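Litel Shelf Liner, ribbed, 2 rolls per pack

Cut-to-fit liner for kitchen drawers, pantry shelves, under the sink. No glue, no backing to peel. Lays flat after an hour or so if you put a few cans on the curled end.

Width: 41 cm
Colors: oat, slate, fern (fern back in stock in January)
Wash: warm water, mild soap, hang dry. No dryer please
Sold by: Skernham Home Goods

Ribs go up, smooth side down. Had a few returns from people who did it the other way round and said it slides. It does slide that way.

Measure the drawer at the back as well as the front - older units are often narrower behind. Cut with ordinary scissors, the ribs give you a straight line to follow. For a Kaczorowski corner unit get the wide version, code 64, this one leaves a gap.

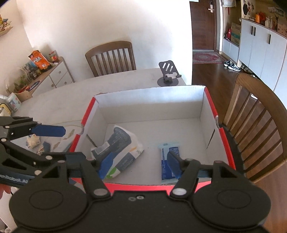
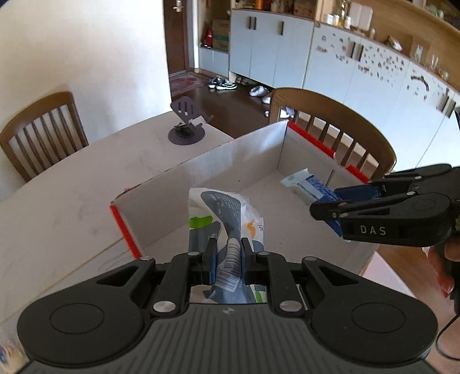
Not for use inside ovens or on top of radiators. Fine in the fridge. Heavy pans will leave marks in the oat, less so in slate.

Smell: there is a slight one the first day or 2. Leave the rolls open by a window and it goes.

Shipping - orders in before noon go out same day, otherwise next working day. Up to 7 packs go at the single parcel rate. More than that, email Maja Szulc and she'll work out a price, it's usualy cheaper then the cart says.

Returns: uncut rolls only, within 41 days. Keep the paper band on.

Customer notes

"Did all the drawers in one evening. Slate looks nicer than I expected, might do the hall cupboard too." - Archana Pant

"Good but wish it came wider without having to buy the corner one." - Halina Głowacki

Goes with: Litel drawer dividers, Loriditz clip-on shelf edging

Page updated 2025-08-25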